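How to Read a Supplement Label Before You Buy
Home / Guides / How to Read a Supplement Label
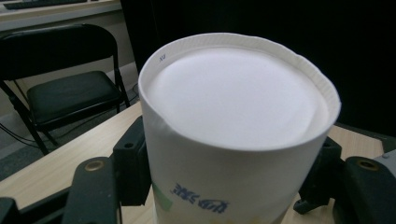 Many people buy a protein or vitamin powder by the front of the package only. The front is made for selling, so I always begin with the back. When I started to train, I mixed everything in a paper cup, a white one with dark blue Chinese characters on the front, and I did not know how many grams I was drinking. My friend Lalit Sengar showed me how to check a label properly, and I still use his method.

Step 1. Find the serving size
Look for the line "Serving size" at the top of the table. It must be given in grams. If it says only "one scoop," weigh one level scoop on a kitchen scale. My tub of Kelero says 12 grams, but a full scoop with a small hill on top gave me much more.

Step 2. Count the servings
Divide the net weight by the serving size. A tub of 312 grams with 12 grams per serving gives you 26 servings. If the label tells you to take 2 servings per day, the tub is finished in 13 days — please think about this when you compare prices.

Step 3. Read the ingredients in order
The ingredient that weighs the most comes first. If you see sugar or maltodextrin in the first place, you are paying mostly for carbohydrates. On some labels the active ingredients are listed in the table and the others are written under it, so read both parts.

Step 4. Look for a "proprietary blend"
With a blend you get the total weight, but the amount of each ingredient can stay hidden. I put back the Stadik powder for this reason. I could not compare it with anything.

Step 5. Check for caffeine
Caffeine may also come from guarana or green tea extract. Add it to the coffee you already drink. I count mine until 3 in the afternoon and after that I take none.

Step 6. Ask before you mix
If you take any medicine, or if you are pregnant, show the label to your doctor or pharmacist first. Take a clear photo of the whole table with your phone, including the small text under it.

Written by Samuele Guerra. Last updated in November.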